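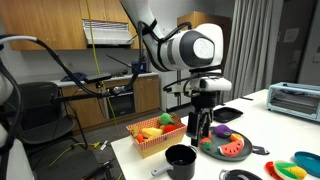 Balletti Reversible Practice Vest

I've been sewing and selling practice vests for rec basketball teams for 13 years now, and the Balletti is the one I keep coming back to. It's a two-sided mesh vest, so you can split a squad, play to 7, flip a couple of people over and go again without digging through a bag for the other color. I make it in two pairings. The first is purple with a green collar, pretty much the coloring of the plush eggplant on the gray plate up there, green cap and all, and it flips to white. The second is a watermelon red that flips to orange. I love the second one (my own team wears it!) but please read the note on colors before you order it.

Fabric and fit

The body is 100% polyester mesh, two layers, stitched together at the neck and armholes and left open at the hem. That open hem lets the sweat out and makes the thing dry a lot quicker on a hook. I cut the armholes deep after Afshin Arabzadeh, who coaches the Prarnska juniors, sent back a whole bag of the old ones with a very polite letter about chafing. He was right, they were awful under the arm.

Sizes are Youth, Adult and Adult Long. If you're between Youth and Adult, go Adult. It's meant to go over a T-shirt, and a snug vest is a miserable thing to flip inside out when you're already sweaty. Adult Long is for tall players and for anybody who likes to tuck.

Numbers

Plain is the standard. I can press numbers on both sides, same number front and back, and that adds around 17 days to your order. Ida Schwerdtfeger does all my pressing and she takes most of July off, so summer orders with numbers go out when she's back. Plain vests ship all summer.

A note on colors

Red and orange look great in daylight. Under the yellowish lights in some older gyms they drift closer together than I'd like, and Tatiana Ďurica at Bridov told me her guards kept passing to the wrong team. If your gym is like that, get the purple and white.

Washing

Cold, inside a mesh bag, no softener (it clogs the mesh and then they smell forever). Hang them up. If you must use the dryer, keep it on low, and never with pressed numbers.

Ordering

Sold singly or as a team bag with a drawstring sack included. Younis, the drawstring sack on its own, is on the bags page. Want to feel the mesh first? Write to me and I'll mail you a swatch of either pairing.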